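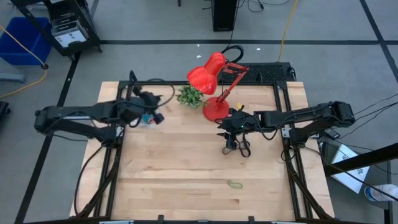 Search this site Enter keywords Go

Romorwood College > Campus Services > Projects > Timetabling and Room Booking > Reports

Print this page | E-mail this page

Room Booking Renewal: progress report to the Nonovow Fund
2024-12-12

Dear Dörte Nolte and colleagues,

It is a pleasure to write to you again, and this time with a good deal more to tell than in the spring, when most of what we could offer you was a plan and a rather hopeful chart. The first part of the new room booking system is now in daily use at Romorwood College, the second part is under way, and one piece is running late, which I will come to and won't try to dress up.

For those on your side who are new to the file, the grant pays for moving all of the college's class timetabling and room booking into one place. Until this fall we had three ways of getting a room. The registrar's office kept the class timetable, each department kept its own calendar for the rooms it thought of as its own (some of these calendars were on paper, and one was on a whiteboard behind a door), and evening and community bookings went through the front desk at the Tumton building by phone. You can imagine the double bookings. We had a choir and a tax workshop turn up for the same room on the same evening more than once, and I am told the choir generally won.

Where we are now

The system, which we have all come to call Jin after the working title on the very first set of notes, opened for staff bookings at the start of the fall term. It holds 117 rooms across the main campus and the Tumton building. Every one of them had to be visited, measured against the old floor lists, and entered with its seating, its door access, its screens and its hours. That took a lot longer than we had written into the work plan. Old floor lists are full of rooms that have since been split in half or joined to the one next door, and we found two that were listed under different names by different departments, each of which was quite sure it was right.

We have trained around 300 members of staff so far. Most of them came to the short lunchtime sessions, which Da-eun Yoo put together and has now led 14 times, with the same good humor at the last as at the first. I would like to put on record how much the project owes her. She rewrote the whole session after the opening week, when it became clear that people did not want a tour of every menu - they wanted to book a room, change a booking, and find out who had the room before them so they could ask where the remote had gone. The new version covers those things and leaves the rest to a help page.

The booking screen itself has been well received. Faculty in the sciences, who were polite but doubtful when we first met with them, asked in October whether they could add their teaching labs ahead of schedule, and we were glad to say yes. Those rooms need some extra rules. A lab can't be booked by just anyone with a staff login, and there has to be time between classes for setting up and putting away. The lab managers wrote the rules with us over several long afternoons, and they are now built in, so a request that breaks one goes to the lab manager before it goes anywhere else.

Student groups

Student groups can now ask for rooms through the same screen, with approval by the student life office. I had expected this to be the easy part and it was not quite that. The groups change their officers every year, and often in the middle of the year, so the question of who may book for whom comes up again and again. For the moment the student life office keeps the list by hand. They have been patient with us about it, but it is extra work for a small office and we want to take it off them. A better way of passing a group from one set of officers to the next is planned for January, and I will let you know how it goes.

What is running late

The link between Jin and the class timetable was due at the end of November and is not finished. At present the registrar's office sends over the timetable each night as a file, and the system reads it in before the buildings open. This works for nearly everything, but a class that is moved during the day does not show up in the new room until the following morning. In the first weeks of term, when classes move a great deal, that caused some crowded hallways and a few short tempers, and I was sorry for it.

The delay has two causes. The registrar's system was upgraded in September, and parts of the link that we had already built had to be done over. We had also set aside too few days for testing, and that one is on me. The revised plan has the live link in place before the summer timetable is drawn up. Spring term will begin with the nightly file, plus a second one sent at midday during the first weeks, which should catch most of the moves.

Budget

Spending is a little under plan for the period. We saved on training by holding it in our own rooms, and on the door signs by keeping the old frames and changing only the inserts. Some of this will be needed for the extra testing days. We are not asking for any change to the total, but we would like your agreement to move the unspent training money into the testing line. The form you sent for this purpose is filled in and goes to you with the full accounts under separate cover.

Community bookings

The Tumton building will be the last to come over fully. Its rooms are in Jin, but the evening groups still call the front desk, and the desk staff enter the booking for them. Many of these groups have used the building for years and like talking to a person. We have no wish to take that away, and our thinking now is to keep the phone line open for good and offer the web form beside it. The original proposal had the phone line closing, so please tell us if you see any difficulty with this.

Next steps

Between now and the next report we expect to:

- start the midday timetable file for the opening weeks of spring term
- bring in the new arrangement for student group officers
- hold a further set of lunchtime sessions for part-time faculty, who were hard to reach in the fall
- agree on the test plan for the live link with the registrar's office
- put the Tumton web form in front of a few of the evening groups and hear what they think

If any of you would like to see the system in use, you would be very welcome here. Da-eun has offered to run a session just for the Fund, and the coffee at the Tumton building has improved since your last visit.

With warm thanks for your support, and for your patience over the timetable link,

The Room Booking Renewal team
Campus Services, Romorwood College

Print this page | E-mail this page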